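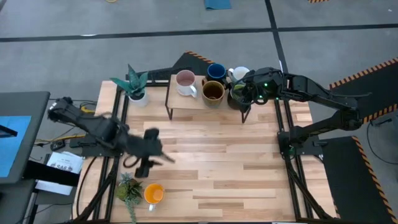 Stestevow Mug Shelf Set: Data Card

Version and date
Release 2, December 29, 2018. Maintained by Ismael Mendonça for Curix.

Summary
This set documents the arrangement of drinking mugs on a small raised wooden shelf standing on a tabletop. Each record covers one arrangement. Mugs may stand on the shelf or beside it, and potted plants are kept on the table as part of the setting.

Contents
The release holds 30 records in 4 folders, one folder per layout. Mugs are identified by outside color: white, navy, mustard, charcoal. Where two mugs share an outside color, the inside color is added, as in "white, pink interior."

Handle direction
Handle direction is recorded from the front edge of the table. Records made before April used the back edge and have been converted. The original values are kept in the column named handle_old.

Known limitations
Dark mugs are easily confused in low light, and 2 records carry the label "navy or charcoal." Plant species were not recorded.

Use
The set may be copied for teaching and research. Changes to labels should be sent to the Barbosa office at Curix with the record number.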